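Kurnix Sorting Kit - User Guide
Section 3: Setting out the cups and sorting cans

Revised Aug 24, 2021. Replaces the loose sheet packed with the July kits.

This section covers the two-cup layout, which is the one to start with. The four-cup layout is in Section 5. If you have not yet unpacked the kit and checked it against the parts list, go back to Section 1.

3.1 What you need

From the kit:
- one gray cup (everything that is not metal)
- one yellow-green cup (cans and other metal)
- the tally card
- the roll of table tape

From your own supplies:
- a flat table with a plain, light top
- empty beverage cans, rinsed and drained
- a few small pieces of plastic, such as caps, seals or torn film
- a damp cloth and a dry cloth
- a large bag or bin to empty the cups into

The cups are paper, with a rolled rim. Spare cups are sold in sleeves under order number 3870. You can use ordinary paper cups in their place if they are wide enough at the rim to take your cans. Test one can in one cup before buying a quantity.

3.2 Preparing the table

1. Clear the table and wipe it down. Dry it fully. A paper cup left standing on a wet spot goes soft at the base.

2. Find any joint where two table panels meet. Run your hand across it. If one panel sits higher than the other, shim the low side or move to another table.

3. Choose a place for the cups where the whole base sits on one panel. Close in front of the joint is fine. Straddling it is not.

4. Leave at least 70 cm of clear table in front of the cups. Items waiting to be sorted go to the side, out of this area.

Note: A joint running straight across the table makes a good line to set the cups by. Put both cups the same distance from it and you can put them back in the same spot after emptying.

3.3 Placing the cups

5. Stand the gray cup on the left and the yellow-green cup on the right, both with the open end up. All the tally cards are printed in this order. If you swap the cups, cross out the headings on the card and write in your own before anyone starts.

6. Leave a gap between the cups. A hand's width is plenty. Cups that touch tend to go over together.

7. Look into each cup from above. You should be able to see the bottom of both from where you will be working. If you can't, bring the cups nearer or lower your table.

8. If the table gets bumped a lot, put a small loop of table tape under each cup. Do not tape over the rim or down the outside, as the paper tears when the tape comes off.

Caution: Do not weigh down the cups with water or sand. Anything that goes in the cup comes out with the sorted material and has to be picked out by hand.

3.4 Preparing the cans

9. Rinse each can and let it drain upside down for a few minutes. A little leftover drink will stain the inside of a cup. A stained cup can still be used, but a cup with liquid standing in it should be emptied and dried.

10. Decide which cans to crush. A crushed can drops to the bottom and leaves more room in the cup. An uncrushed can is easier to pick up and easier to recognize by its printing. A mix of both is good for practice.

11. Crush cans by pressing in the sides first and then folding the ends toward each other. Wear gloves.

Caution: Folded aluminum can have sharp edges, mostly near the lid and at the creases. Children should not crush cans or take crushed cans out of a cup.

3.5 Sorting

12. Place one item in its correct cup before you begin, as a marker. A crushed can in the yellow-green cup and a small bit of plastic in the gray cup will do. People sort faster when they can look down and see what belongs where.

13. Take one item at a time. Bring it over the middle of the cup, lower one end to the rim, and let go. Don't throw.

Gray cup on the left, yellow-green on the right, with a crushed can already at the bottom of the right-hand cup: 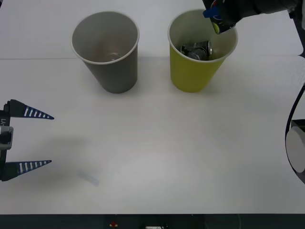
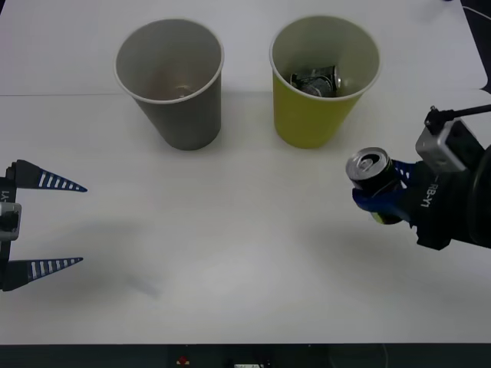 14. Mark the item on the tally card once it is in the cup.

15. If an item goes into the wrong cup, leave it until the round is over, then move it and correct the card. Reaching into a cup in the middle of a round is how most of them get knocked down.

16. Stop when a can stands up above the rim and will not go further. Do not push it down. The side of the cup will split along the seam.

3.6 Items that cause arguments

Pull tabs that have come off: yellow-green cup. They are metal even though they are small.

Cans with a plastic sleeve or sticker: peel it if it comes away easily, then sort the two parts separately. If it doesn't, the whole can goes in the yellow-green cup.

Foil lids: yellow-green cup if they are clean. Ball them up first so they don't stick to the side.

Bottle caps: check what they are made of. Steel caps go in the yellow-green cup and plastic caps in the gray.

Clear film and seals: gray cup. These are hard to see against a pale cup interior, so tip the cup toward the light before you decide that it is empty.

Note: Your local collection may have its own rules about sleeves and foil. Follow those, and write the difference on the back of the tally card so the next group sees it.

3.7 Emptying and putting away

17. Lift each cup by the sides, just below the rim, with one hand under the base if it holds a can.

18. Tip the yellow-green cup into your metal bag or bin. Crushed cans sometimes catch on the way out. Tap the base of the cup. Do not reach in with bare fingers.

19. Tip out the gray cup and check the bottom for small pieces left behind.

20. Wipe the inside of each cup with the dry cloth. Throw out any cup that has gone soft, split at the seam or lost its round shape at the rim.

21. Wipe the table. Smudges from the cans come off a matte top with plain water. Remove any table tape the same day.

22. Stack the cups by color and return them to the kit box with the tally card on top.

3.8 If something goes wrong

The cup tips when a can goes in.
The can is hitting the rim from the side. Bring it in from above and lower it further before letting go. If it keeps happening, use tape as in step 8.

The can will not fit.
Wide cans need to be crushed first. The tall, narrow kind should go in as they are.

The cup has a ring of liquid under it.
Cans were not drained. Empty the cup, dry the table and change the cup.

The count on the card does not match the cups.
Tip each cup out on the table separately and recount. Look for a tab or cap that has gone inside a crushed can.

Colors are hard to tell apart.
In poor light the gray cup can be mistaken for other dark cups from the four-cup set. Keep only the two cups you are using on the table, or write G and Y on the outside in marker.

Questions about this section go to Leokadia Marciniak at Kurnix, and orders for spare cups and tally cards to Marianna Baran. Please give the kit number from the inside of the box lid when you write.

Continue with Section 4, Filling in the tally card.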